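# The thirty-wear promise

Every January the same advice comes round. Buy less, buy better, and the clothes will pay for themselves. I have followed it for long enough to have doubts.

The sum usually offered is cost per wear. Take the price of a coat, divide it by the number of times you put it on, and a dear coat becomes a cheap one. My Skendlow parka was sold to me on exactly this basis. The label inside promised "30 winters", a figure I would love to see someone test, as the company had been trading for three.

What the sum leaves out is that people don't wear things because they were expensive. Waqas Bajwa, who mends zips near the station, told me that the costliest coats he sees are often the least worn. Their owners are saving them. For what, he couldn't say.

Nor does price tell you much about stitching. I have a Kelen jumper that went at both elbows in its first year, and a supermarket one I can't kill. Fermín Medina, a friend who writes about shops for a living, says I've been unlucky – perhaps so. But "buy better" only works if you can tell what better is before you pay, and from a website you can't.

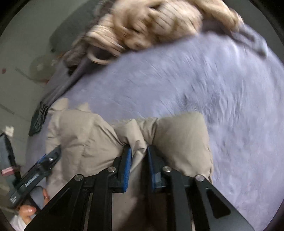
*Photo: Renato Palma*

Padded clothes are the hardest of all to judge. You can pinch the filling and learn that it is thick, but you won't learn how it will look after a dozen washes. The shops know this, and I notice that their guarantees tend to cover the zip.

I'm not arguing for cheap coats. I would just like the people selling dear ones to show their working, and until they do I'll carry on wearing the old one.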